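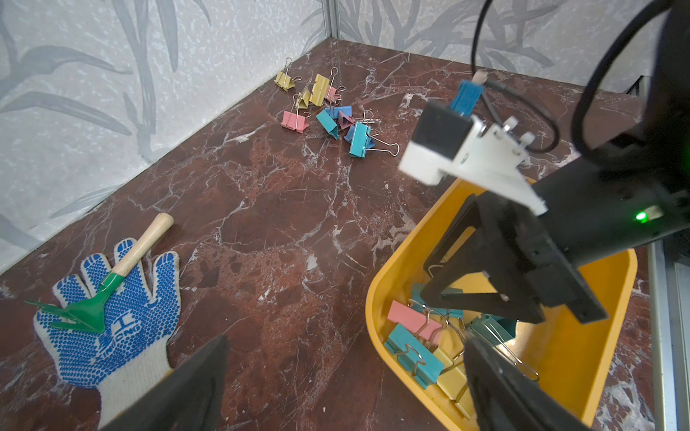 Loleo binder clips, pastel, sold loose by the scoop or boxed. Same clip we've stocked since October, new colours now in. Yellow, pink, teal, blue and the mauvey pink one, all with the silver wire handles, and more than one size in the mix -- see the little yellow next to its two bigger mates. Handles fold flat or stay up, your choice. Good grip on thick paper, seed packets, crisp bags, sheet music, whatever you've got.

Boxed: 16 clips, mixed colours, we don't pick them out so please don't ask for all teal. Single colour boxes are on the Trondside page.
Loose: by weight, in store only.
Bulk: carton of 345, mixed, allow a few extra days.

Hand rake and dotted glove

Also in the garden and potting bit this month. Small rake, light wooden handle, green metal head. Handy for pots, window boxes, the top inch of a raised bed. Not for clay, you'll bend it. Wipe it down and hang it up after, don't leave it out in the rain.

Gloves are white knit with blue rubber dots on the palm and fingers and a ribbed cuff. One size, fits most, bit roomy on small hands. Sold in pairs. Cool wash, no tumble drying, the dots dont like it.

Rake and gloves together is order code 123. Clips seperate.

Delivery

Small orders go in a padded envelope, rakes go in a box. Collection from the Ploltovell counter if you'd rather -- ring first, we shut for lunch. Quan staples and treasury tags can go in the same parcel, no extra postage.

Offices and schools: we had 3000 clips in on the last delivery and they're going quickly. Ask for Roswitha Grube on the trade desk, she does the invoices and can hold stock for a week.

Returns fine if unused and still in the packet. Loose clips no returns, sorry.

Page updated Jan 8, 2019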